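Kodo Two-Arm Gripper Trials

README for the August 2020 release. Read it before you write to us about the missing episodes. 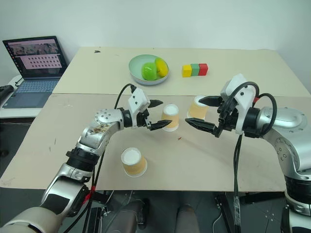

We wanted to know whether swapping the controller changes how well a pair of parallel grippers handles light, squashable things. Two controllers were tried, Trusar and Zumelus, on the same arms with the same fingers. Paper cups did most of the suffering.

What you get

2,948 episodes, 1,472 of them under Trusar and the rest under Zumelus. Yes, the split is uneven. Zumelus got four extra runs on the last evening and we were too tired to delete them.

Each episode folder holds joint positions, gripper opening, head camera video and a one-line note. The notes are by Kane Nepia and get shorter as the project goes on. "Crushed" means crushed. "Hm" was never defined.

Tasks

cup_move: pick up an upside-down cup, put it down elsewhere
cup_pass: hand a cup from one arm to the other
fruit_bowl: plastic fruit, in or out of the bowl
cube_row: line up the small cubes

Known problems

158 episodes have a late gripper signal. They are listed in late.txt, so please stop finding them for us.

Episodes from May use the old finger pads. Don't mix them with later ones if you care about grip force.

The Amini loader reads everything except the notes, and may be the wiser for it.

Video is 10 frames per second. We asked for more.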